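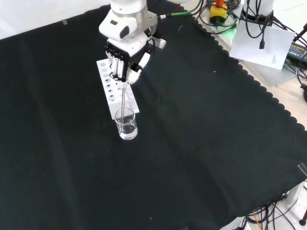
The arm at the glassware bench, with the rod lowered into the beaker beside the tube rack. Photo: Iker Prieto

Student lab automation team moves to liquid handling

27 June 2020

The student automation club at Bralden Technical College has started bench work on its liquid handling project, the second stage of a program that began in January with dry pick-and-place exercises. The task is to pick up a thin piece of glassware, bring it vertically over a small beaker, lower it into the liquid and withdraw it without touching the rim.

The team has four student members and is supervised by Aarti Rawat, who teaches instrumentation. Kekeli Akpalu is responsible for motion planning and Gifty Dogbe for grip control. Iker Prieto maintains the test log and the bench layout.

The gripper uses multi-segmented fingers, which conform to an object as they close. According to Dogbe, this helps with round stock but makes the final angle of a thin rod harder to predict. "The fingers settle in a slightly different way on each grasp," she said. "If the rod is tilted by a couple of degrees at the top, the tip is well off center by the time it reaches the beaker."

The current procedure corrects for this in software. After each grasp the arm pauses, the tilt of the rod is estimated, and the wrist is rotated before the descent begins. The descent itself is split into two segments: a fast approach that ends above the rim, and a slow one that ends at a fixed depth. Akpalu wrote the planner, named Skadel, as a replacement for the hand-recorded waypoints used in the first stage. It treats the rack as a solid block and keeps the wrist clear of it at all times.

A black cloth covers most of the tabletop. Transparent glass is difficult to segment against a pale surface, and the team reported fewer false edges once the cloth was laid. Prieto noted that the cloth has to be taped, as a fold under the beaker changes the height of the rim and invalidates the stored depth.

All trials are run with a colorless liquid of low hazard, and eye protection is required at the bench. Work with reagents is not planned for this stage.

The club has set a target of 200 logged trials before the procedure is frozen. A trial counts as a pass when the rod enters the beaker, reaches depth and comes out with no contact at the rim. Contact with the rack is recorded separately - the position of the rack is varied between sessions, and the team wants to know which orientations cause trouble.

The procedure will be entered in the student section of the Nurik Lab Automation Challenge. Entrants in that section submit a written method, source code and a complete trial log, including failures. Wendell Haverford, who coordinates the section, said that 8 teams have registered so far. The written method is limited to 64 pages with appendices.

Club sessions are held on Saturdays in the Essien Building, second floor. Students who want to join should have completed the introductory programming course and the glassware safety briefing. Requests go to Aarti Rawat through the department office.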